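Re: [Clallura-users] right jaw letting go
Sunday, February 3, 2019

Silvia Hrubý wrote:
> Our right jaw opens by itself after around 15 minutes of folding.
> No error in the log. Anyone else?

Same fault at our end, on the right unit only. It dropped the cloth on 14 of 17 runs in January — always with the fabric pulled tight. 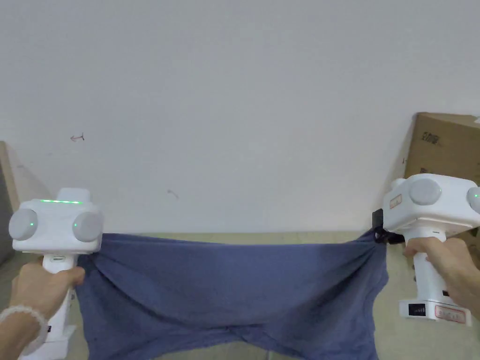 Navy cloth held at both corners, right gripper slightly higher.

We swapped the cable and the drops continued. Keep your fingers clear of the jaws until Sernau answers. I'll post their reply to the list.

2 replies · 0 shares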